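Ticket 171: Tablecloth on round table keeps sliding, tray and stand shift with it
Status: Open (reopened once)
Location: Bronamton, main floor, round table
Opened by: Elias Khasawneh
Date opened: Oct 1, 2025

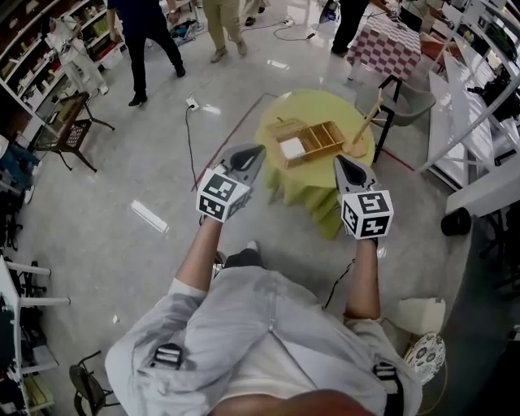
Problem as reported

The cloth on the round table creeps. You set the wooden tray where you want it, you work for a while, and by the end of the session the tray is closer to the edge than it was. The stand with the slanted rod goes along for the ride. It has tipped twice that I know of. The first time it landed on the cloth, and the second time it landed on the floor and we spent a while looking at the base for cracks. None found.

I was told when we moved in that this cloth was "non-slip." I would like to see what that was based on. The tag says Valentini and gives washing instructions, and that is all the tag says.

What I have been asked to try so far

1. Smooth the cloth before each session.
Done. Makes it look better. Made no difference to the sliding. The cloth goes all the way to the floor, so there is a lot of fabric hanging, and if somebody's shoe catches a fold the whole top moves. Smoothing the top does nothing about that.

2. Put the Helto grip liner under the cloth.
Done, one full sheet, trimmed to the tabletop. The reply on this ticket said this would "resolve the issue completely," and the ticket was closed before I had answered. It helped on the first day. By the second day the liner itself had bunched up on one side and there was a ridge under the tray, so now the tray rocked as well. I reopened the ticket.

3. Clean the tabletop and the liner, let both dry, put the liner back.
Done. Better than step 2. I measured from the tray to the table edge before and after. It moved 4 inches in a morning with no liner and 2 inches in a morning with the clean liner. I will accept that as an improvement. I won't accept it as fixed.

4. Move the chair.
Half done. The grey shell chair sits behind the table, facing in, and somebody suggested its legs were pinning the cloth and dragging it when people sat down. I pulled it back so the legs are clear of the hem. It gets pushed in again. I can't say whether it matters, and I doubt the person who suggested it can either.

5. Put something heavy in the tray.
Not done and I don't plan to. The compartments are there to be used. If we fill one with weight, the next request will be about the missing compartment.

Reply from Fekent support desk

Hi Elias, thanks for the detailed notes. Could you confirm the table is standing level? An uneven table is the most common cause of sliding items. We would also recommend replacing the cloth with a shorter one. Can we close this for now and reopen if it continues?

Reply from Elias Khasawneh

Please don't close it. It is continuing.

I checked the level with a spirit level in both directions, on the bare tabletop with the cloth off. It's level. The floor is polished and I did wonder whether the table itself was walking, so I put a pencil mark on the floor at one foot. After a day the foot was still on the mark. The table stays put and the cloth moves on top of it.

About the shorter cloth: maybe. I'd want to know which one before ordering, because the last recommendation was the liner and you have read how that went. The checkered cloth on the other table gives us no trouble, but that table gets different use and I don't think the comparison proves much. I would sooner test one change at a time.

What I did this week without being asked: four tablecloth clips on the edge of the tabletop, under the folds, with the clean liner still in place. They are the plain spring kind. One popped off when I pulled the hem straight. The other three held, and the tray was where I had left it after one session. One session is not much to go on and I'm not calling it solved.

Still open

- Whether the clips hold for a full week with the chair in normal use.
- Whether the stand needs a wider base or a bit of felt under it. The rod leans, so the weight is off to one side, and I suspect it would tip on any cloth that moved.
- Who pays for the liner. It was 32 dollars and I bought it on your advice.

Next check: end of the week, same measurement, tray to edge. I'll post the number here whichever way it comes out. Leave the status as Open until then, please.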